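About Kellgate

We teach robots household jobs by doing the jobs ourselves. One of us holds the controls, the arm follows, everything gets recorded. Then again. And again.

Started by Mareike Lindemann and Joscha Harms in a rented flat in Brirnard, mostly for its kitchen. Still there. Four of us now – Elfriede Diekmann runs the sessions, Dirk Sauerland keeps the arms going and does the wiring. Office is the back bedroom, sorry if you ring and hear the kettle.

Washing-up is our main thing at the moment. Plates, trays, a sink with water in it. Shiny surfaces are hard for the cameras and water is worse, so that's where we spend the time.

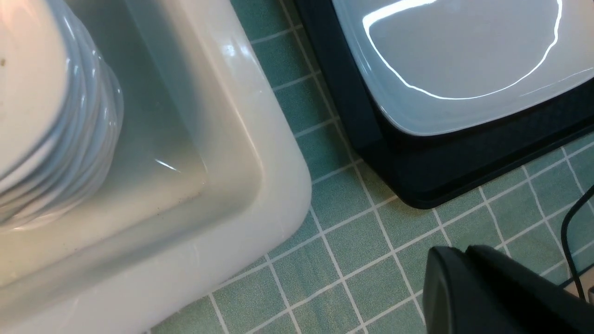 A good operator needs a couple of weeks to get smooth. Slow hands first, speed later. For short moves we sometimes skip the remote and just push the arm through by hand, it's quicker and the wrist angles come out nicer. Bad runs get kept aswell, marked as bad.

So far: 235 hours recorded, 282 different tasks and bits of tasks. We want 1,000 hours before we move on to laundry.

Who we work with – Heitmann (grippers) and Billwood, who lend us there test kitchen every July.

Want to try operating? No experience needed, half a day, lunch included. Write to Elfriede via the contact page.

Page last changed 7 May 2020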